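家事作業自動化評価 中間報告(6月分)
提出先:Pluner 助成担当 Beverley Hollis 様
作成:Grultatetti 作業評価班 Alun Mathias

1. 今期の範囲
前回の報告では、洗面所と台所の作業のうち、片腕で済むものを扱いました。今期は両腕を使う作業に移り、ボトル類の取り扱い、容器への片付け、布の折りたたみの3種を対象にしています。布については治具の準備が遅れており、結果は次回にまとめます。

2. 進捗
ボトルの取り扱いは42回試行し、34回で最後の工程まで進みました。失敗の内訳は、把持のずれが6回、時間切れが2回です。時間切れはいずれも同じ日の午前中に出たもので、制御側の設定を戻した後は再発していません。
容器への片付けは手順書を書き直している段階で、回数としてはまだ報告できません。入れる物の種類を増やすと、置く順番の決め方で結果が大きく変わります。順番を人が指定する条件と、指定しない条件を分けて記録することにしました。
評価表の記入は Rosângela Fontes が担当しています。判定に迷う試行は保留とし、週末にまとめて見直す運用です。

3. 人の作業との比較
同じ作業を Edileuza Mendonça が手で行った場合、所要時間は比較にならないほど短く、途中で止まることもありません。現時点で、家庭や店舗のバックヤードに置いて人の代わりになる水準ではないと考えています。ただし、物の位置が決まっていて急がない作業であれば、見守り付きで任せられる範囲は前回より広がりました。
店舗側の協力先である Queiroz からは、閉店後の補充準備に使えないかという問い合わせを受けています。速度よりも、液漏れと落下がないことを重視したいとのことでした。今の失敗率では試験導入の時期を示せないため、その旨を回答済みです。

4. 作業の様子
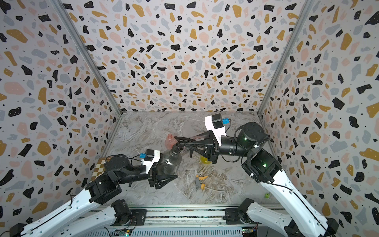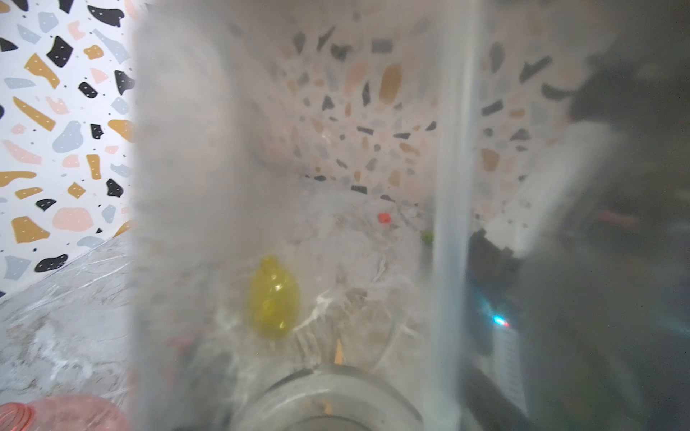
家事の自動化で今いちばん時間を取られているのは、透明な物と半透明な物の扱いです。不透明な箱や缶では問題にならなかった位置の推定が、この種の容器では安定しません。1枚目のような透明ボトルは、本体を片方のグリッパーで保持し、もう片方を首の黒いノズル部品に寄せていく必要があり、輪郭の誤差がそのまま先端の位置に出ます。2枚目では、曇った収納容器の壁を通すと背景の模様までぼやけており、手首側のカメラだけに頼るのは難しいと判断しました。次期は固定カメラの映像を併用する条件を加えます。

5. 予算
消耗品費は3,000レアルの枠内に収まる見込みです。グリッパー先端の交換部品を Andalus に追加発注しましたが、既定の予備費から支出しました。人件費の変更はありません。

6. 次期の予定
・容器への片付けの試行開始。手順書の最終確認は Edileuza Damasceno が行います。
・布の折りたたみの治具を受け入れ、予備試行まで進めます。
・ボトル作業は把持位置の補正を入れたうえで、今期と同じ回数を繰り返します。

試行ごとの記録表は別送します。保留分の判定が済み次第、差し替え版をお送りします。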